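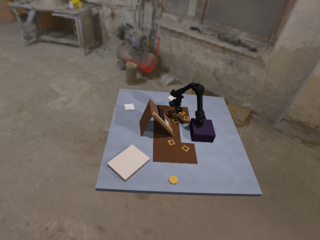

August 28, 2024 - Liapis upper stage, cold gas thruster leak check

Bench run on the roll thruster pair, article 2. Pressurized to 400 psi with nitrogen, held for 691 s. Decay on the Drurnari valve within limits. Prastel valve dropped faster after the first vent cycle, same as in April. Swapped the seat seal and repeated: slope lower, still above the line.

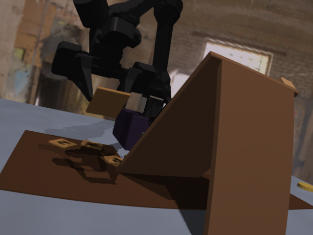 Transducer zero drifted between runs, so the second slope is suspect. Rajitha Navaratnam has the cal sheet. Vivek Lodhi wants the hold repeated with the inlet filter out - agreed, but only after re-zero.

Open: Flindon has not sent the torque values for the manifold fittings. Used the old ones. Do not close the leak item until these are in.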